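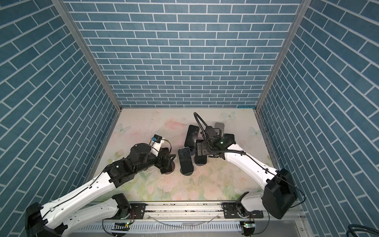

I have been asked, again, for our rules. Somebody at Plustow wants to know how we run a two-armed cell without bending anything expensive, and I said I'd send the document, and then I opened the document. It was 28 pages long. Section four contradicted section two, and the entire chapter on lighting was a single sentence reading "see Asger".

So I've spent the better part of a fortnight cutting it down, and what follows is the bit that survived. None of it is a standard. The actual standards are for much larger arms that can break your collarbone, and you should read those too if you have one of them. Ours would struggle to break a biscuit, though they can catch a knuckle, as Bjartur will tell you at length if you give him the opening.

Rule one is hands out before power on. Both hands, and the sleeves. We used to say "keep clear of the workspace", which everyone agreed with and interpreted to suit themselves. Tove rewrote it as "nothing of yours goes past the front rail", and the arguments stopped, apart from the one about whether a pen is yours if you borrowed it.

Rule two: one person calls the run. If two people are in the room, they settle who it is beforehand, out loud. I know how this sounds. We once had a run stopped by one person and helpfully restarted by the other, and I'd rather sound like a scout leader than do that again.

Rule three is about cables. Move each arm through its full reach by hand, power off, and watch the loop at the wrist the whole way. If it snags, re-clip it and start over. Colour of the clip is not important, whatever the old version said (it specified grey, twice).

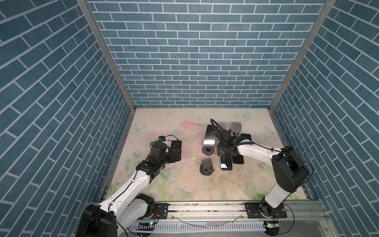
Phones and stands, mid-session, with crumbs on the mat. See rule five.

Rule four, no two grippers on the same object unless the task says so. With phones and stands it's tempting to let one arm steady while the other places, and it's a perfectly good technique, but it has to be written in the task sheet. Otherwise you get two arms with different opinions about where a phone should go.

Rule five is wipe the mat. I fought for this one. It was voted down in December on the grounds that crumbs are "realistic", a word that has excused a great deal of poor housekeeping in this trade. The compromise is that you wipe at the start of your block and leave the rest to your conscience. You may judge our consciences for yourselves.

Rule six: reset the layout the same way you'd want to inherit it. Stands apart, phones where the sheet puts them, and if a thing has rolled to the back wall then it goes on the sheet or it comes out.

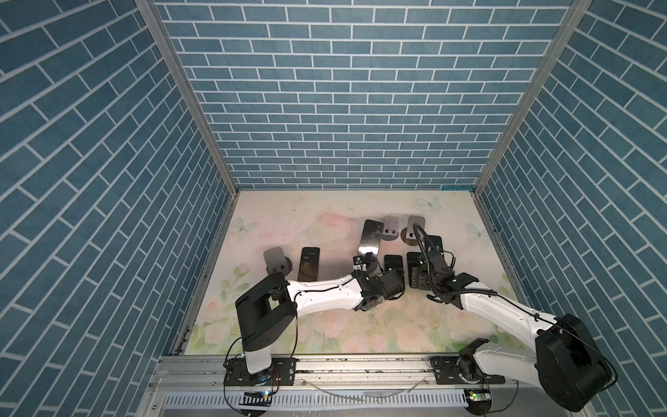
Last updated July 3, 2020

Rule seven got added after Aliki read the draft and asked, quite reasonably, what happens when something goes wrong. Stop, hands still out, write it down before you fix it. We keep a notebook on the shelf with 43 entries in it, and 9 of those are in my handwriting, a figure I had hoped would be lower.

Things I took out: the dress code, the paragraph on music, the approved tape supplier, and a flow chart with an arrow that led back into itself. Þröstur drew the flow chart and is being very decent about it.

The lighting chapter still says "see Asger". He has promised me a page on it. If you're at Plustow and reading this, your copy will go out when his page turns up, and if it doesn't, you'll get the phone number.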